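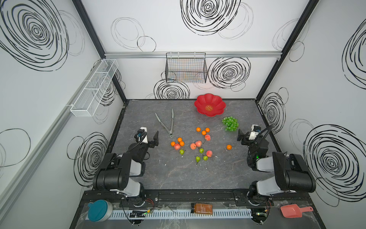

双臂桌面工作站的操作规则，应该写到多细？

写到换一个人接手时，只看文字就能把桌面摆好、把任务做下去，并且知道什么时候必须停下来。

Schmieder与Mistoveo联合发布《双臂桌面工作站良好操作守则》，面向所有从事桌面物品抓取与收纳的团队免费开放

Mestdale，2023年7月13日

Schmieder与Mistoveo今天共同发布《双臂桌面工作站良好操作守则》（以下简称《守则》）第一版。《守则》共六章，适用于在同一张工作台上由两条机械臂配合完成抓取、传递、摆放和收纳任务的工作站，内容涵盖台面布置、物品管理、线缆与末端检查、相机安装、中途停止与恢复，以及操作记录的写法。全文即日起公开，任何团队都可以下载、翻印、改写后在内部使用，只需注明版本号。

我们为这份文件感到高兴，理由很朴素：它是由每天站在工作台前面的人写出来的。编写过程中，两家单位翻阅了3959条操作记录，其中有顺利完成的，也有做到一半停下来的，还有一些当时只写了一句“重来”的。后一类记录读起来最费劲，可《守则》里相当一部分条文就是从它们那里来的。

为什么从桌面开始

大型工业机器人的防护、联锁和验收，早有成熟的规范可循，从业者也习惯了照章办事。小型双臂工作站的情况不太一样。它们体积小、速度慢，常常放在实验室或者试制间里，操作人员站得很近，伸手就能碰到台面。许多团队一开始只有口头约定：谁摆东西，谁按停止，哪个碗放在哪里，全凭记忆。人少的时候这样做没有问题，等到工作站多了、班次多了，同一个任务在不同的人手里就会变成好几个样子。

Schmieder在Mestdale的操作团队最早感受到这一点。那时他们正在做水果收纳任务：台面上散放着橘子、桃子、梨和葡萄，两条机械臂需要把指定的几种放进碗里，其余的留在原处。任务说明只有一行字，“把水果放进碗里”。于是有人把桃子也算进去，有人只收橘子；有人觉得葡萄应当整串提起来，有人则认为先把碗挪近一点更好。每一种做法都说得通，放在一起却没有办法比较。

“我当时把几份记录并排铺在桌上，越看越觉得有意思，”Schmieder操作部负责人Jörg Sperling说，“大家都很认真，都觉得自己是按说明做的。问题出在说明上。我们给机械臂的动作定了那么细的参数，给人的文字却只有一行。”

Mistoveo的文件编辑负责人Friederike Sperling随后加入进来。她的背景是技术写作，对条文的长短有近乎固执的要求：一条规则只讲一件事，读的人看完能马上动手去做。第一份草稿在她手里删掉了将近一半，留下来的句子大都以动词开头。

六章分别讲了什么

第一章谈台面布置。《守则》要求每项任务附一张台面布置单，写明容器放在哪个区域、工具放在容器的哪一侧、散放物品允许出现的范围，以及两条机械臂各自负责的区域。布置单不追求毫米级的精度，因为物品本来就应该有变化；它要保证的是变化发生在约定的范围之内。暂时不用的物品可以放在操作员一侧，但不得进入机械臂的工作区域，也不得压住线缆或挡住指示灯。

这一章里还有一条关于背景的规定，起初有人觉得多余。凡是围板上印有图案的工作站，图案一经确定就不得随意更换、遮挡或涂改；确有需要更换的，必须在记录中另起一个版本。网架、网篮一类的附件也照此办理，挂在哪一侧、里面有没有放东西，都要在布置单上写清楚。

第二章谈物品管理。形状规则、表面较硬的物品相对容易处理，柄、茎、串状物则需要单独说明。以葡萄为例，《守则》要求任务说明写清楚是整串搬运，还是允许分开搬运，以及从哪个方向接近比较稳妥。对于桃子、梨这类大小相近的物品，说明中必须使用统一的名称，不得一会儿叫“粉色的那个”，一会儿叫“桃子”。名称表由各团队自行编写，但在同一批记录里只能有一份。

夹子、勺子等工具被单列了一节。工具既可以是被搬运的对象，也可以是机械臂使用的手段，还可能只是摆在台面上，与当次任务无关。三种身份要在开始前分清。若是当次任务用不上的工具，操作员应当在布置单上注明“在场，不使用”，免得后来翻看记录的人猜测它为什么没有被动过。

第三章谈线缆与末端检查。腕部线缆要留出足够的弧度，让末端转到极限位置时不被拉紧，同时又不能长到垂落在台面上扫动物品。检查的办法写得很具体：在低速状态下，把每条机械臂依次带到任务中会用到的几个边缘姿态，停住，看线缆，再继续。夹爪的检查也放在这一章，包括张开是否到位、两指是否对齐、指面有没有残留物。接触过水果的夹爪，班次结束时一律擦净，并在记录中签名。

底座和安装导轨的检查间隔由各团队根据使用强度决定，《守则》只规定了最低要求：凡是搬动过工作站、更换过机械臂或者发生过碰撞的，必须重新检查紧固件，之后才能恢复运行。

第四章谈相机。腕部相机随机械臂一起运动，角度稍有偏移，画面里的夹爪位置就会跟着变。《守则》建议在每个班次开始时拍下一张参考画面，与上一次的参考画面对照；偏移超过团队自定限度的，先校正，再开工。固定视角的相机同样要有参考画面。两类画面都应当避开人脸，操作员的手如果进入画面，记录里要标明时间段。

第五章谈中途停止与恢复，这也是编写时讨论最久的一章。

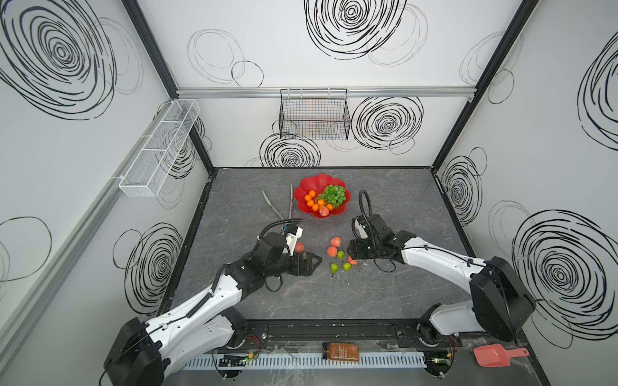
争论集中在一个看似很小的问题上：两条机械臂各自夹着一件物品的时候，如果需要停下来，应该让它们保持夹持，还是先把物品放下？主张保持的人认为，松开夹爪本身就是一个动作，情况不明时动作越少越好。主张放下的人则担心，长时间夹持会损伤表皮较软的水果，恢复时也容易滑脱。双方都拿出了记录，讨论从下午一直持续到晚上，最后形成的条文把停止分成了两类。

第一类是安全停止。只要有人认为存在危险，任何人都可以立即按下停止，机械臂原地保持，不做任何附加动作，等到现场确认安全之后再由操作员决定下一步。按下停止的人不需要当场说明理由，事后补记即可。《守则》用了一整段来强调这一点，并且要求各团队在培训时实际练习，让新来的操作员亲手按一次。

第二类是工序停止，例如发现布置单有误、相机画面丢失、物品滚出了约定范围。这时操作员应当先让手中夹着物品的机械臂在最近的空位上方降低高度，放下物品，再退回待机姿态。两条机械臂依次进行，先后顺序写在布置单上，以免两侧同时向中间移动。物品放下之后不再归位，由操作员在记录中写明停止时的台面状态，再决定是续做还是重做。

恢复运行也有讲究。很多团队习惯停下来之后顺手整理一下桌面，把歪了的梨扶正，把滚远的橘子推回来，然后接着往下做。出发点很好，可这样一来，前后两段记录就接不上了。《守则》规定，凡是人手移动过物品的，一律作为新的一次任务开始；人手没有碰过台面的，才可以续做。伸手进入工作区域之前，必须先确认两条机械臂都已停止，并由另一位在场人员口头复述一遍状态。

“复述这一步，刚开始大家都有点不好意思，觉得像在演戏，”Jörg Sperling笑着说，“练了一阵子就习惯了。现在我在厨房里关炉子都会念一句。”

第六章谈操作记录。每条记录至少包括任务名称、布置单版本、开始和结束时的台面状态、停止的类别与原因，以及操作员的签名。台面状态用完整的句子书写，例如“碗在台面后部，葡萄在碗内，其余水果散放于碗前”，避免只写“正常”二字。没有完成的任务同样要保存，不得删除，也不得改写成别的任务名称。

Friederike Sperling对这一章尤其上心。“记录是写给一个不在场的人看的，”她说，“那个人可能在Branddale，也可能是半年后的自己。我请每位操作员写完以后把记录交给邻桌的同事，让对方照着文字把桌面摆出来。摆得出来，就算合格。有一次我照着一份记录摆，桃子的位置怎么都对不上，后来发现写的人左右是从机械臂那一边看的。”

由于这件事，《守则》在第一章补充了一条：凡涉及左右前后，一律以操作员面向台面时的方向为准。左臂就是操作员左手一侧的机械臂，后方就是远离操作员的一侧。这一条只有短短两行，却是试用期间收到感谢最多的条文。

在Branddale的试用

正式发布之前，《守则》草案在Schmieder位于Branddale的培训点试用。参加试用的学员大多没有操作双臂工作站的经验，有几位来自食品包装行业，对水果怎么拿、怎么放颇有见解，给第二章提了不少宝贵意见。培训点每期接收学员多达六人，课程从读布置单开始，之后才接触机械臂。

试用的安排很简单。学员先按照《守则》独立布置台面，由带教老师核对；随后在低速状态下完成一次收纳任务，中途由老师在不预先告知的情况下提出一次工序停止；最后写出记录，与另一位学员交换，互相复原台面。整个过程中，带教老师尽量不开口，凡是学员不得不提问的地方，都被当作条文需要修改的线索记下来。

有几条规则就是这样改掉的。草案里原本要求“工具应放在方便取用的位置”，学员问：是方便人取用，还是方便机械臂取用？编写组讨论之后，把这句话改成了“工具应放在布置单指定的一侧，手柄朝向写明”。草案还曾经规定葡萄“轻放”，学员问多轻算轻，编写组便把它换成了一个可以检查的说法：松开夹爪之前，葡萄串的底部应当已经接触碗底或碗内其他物品。

试用也让大家看到了《守则》暂时管不到的地方。表面潮湿的物品、会滚动的容器、透明的包装，草案都没有详细处理。编写组决定在第一版里如实列出这些空白，放在附录中，欢迎有经验的团队来信补充。

关于适用范围的说明

《守则》是一份良好操作指南，不能代替所在地的机械安全法规、设备制造商的使用说明或者用人单位的风险评估。条文与上述文件不一致时，以要求更严格的一方为准。使用《守则》的团队仍须对自己的工作站进行风险评估，并保存评估结果。

《守则》没有指定机械臂、夹爪或相机的品牌与型号，也没有规定统一的台面尺寸。条文只假设工作站有两条安装在操作员一侧的机械臂、一张台面和一个可供随时按下的停止装置。机械臂安装在其他位置的工作站可以参照使用，但第五章中关于退回顺序的条文需要重新验证。

《守则》也不设认证或标志。两家单位不会为使用者颁发证书，使用者亦无须向任何一方报备。对外说明时，写“参照《双臂桌面工作站良好操作守则》第一版”即可；删改过条文的，请注明“有删改”，并附上改动清单。

如何参与

下一次修订会议定于十一月在Mestdale举行，届时将讨论附录中列出的空白，以及各方寄来的修改意见。会议对外开放旁听，想要发言的团队请提前提交书面材料。材料格式不限，最好附上一份真实的操作记录，好的坏的都欢迎，坏的尤其欢迎。

来信请尽量写明三件事：对应的章节，实际发生的情况，以及希望条文怎样改。只写前两件也可以，编写组愿意一起想第三件。所有意见都会收到回复，被采纳的意见将在修订说明中列出提出者的单位名称，不愿公开的请在信中注明。

“我很期待看到别人把这份文件改成什么样，”Friederike Sperling说，“摆餐具的、理线的、装零件盒的，桌面上的事情千差万别。他们要是觉得哪一条在自己那里行不通，请写信来吵一架，我会认真回信。”

Jörg Sperling则已经把打印好的第一版放到了Mestdale的每一张工作台旁边，封面上留了空白，供操作员随手写字。发布前一天，其中一本的空白处已经写上了：“第四章，参考画面存在哪个文件夹？请写明。”这条意见已收入待修订清单。

关于Schmieder

Schmieder从事双臂机械臂桌面任务的操作与培训，操作团队设在Mestdale，培训点设在Branddale。

关于Mistoveo

Mistoveo为自动化设备的使用者编写操作文件、培训教材和记录模板，并协助各类团队整理已有的内部规程。

媒体联络

采访、转载以及索取《守则》印刷本，请联系Mistoveo文件编辑部，由Friederike Sperling负责答复。关于Branddale培训课程的问题，请联系Schmieder操作部。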